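Visit report: Kareo data collection site, Thursday, December 3, 2020

Kareo records manipulation examples with hand-held grippers at its Ševčík Street building. Kamil Hrnčiar led the tour.
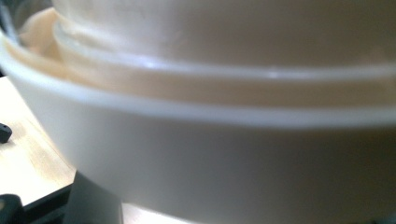
What does one recorded example consist of?
A single attempt at a task, from the first motion of the hand to the release, stored as video with the gripper's position and jaw opening. Failed attempts are kept and labeled as failures.

The tableware set covers nested plastic containers. White on white is treated as a hard case: at close range the camera gets little besides rims and shading, and the model has to find an edge from that. Bohumila Kolář, who schedules the recordings, asked for more of these after the November review.

The site has 13 stations, 4 of them assigned to tableware. The target is 300 accepted examples per task, and the tableware total stood at 1580 on the morning of the visit. Operators work in pairs and swap at the half hour — wrist fatigue shows up in the motion data before anyone complains of it.

Review is done in Rerine, an in-house viewer. Lautaro Domínguez played back several rejected clips; most had timing gaps between video and position data. A fix is being tested on one station.

Open item: Kareo has not settled on a labeling rule for regrasps. Štefánia Vávra will send the draft.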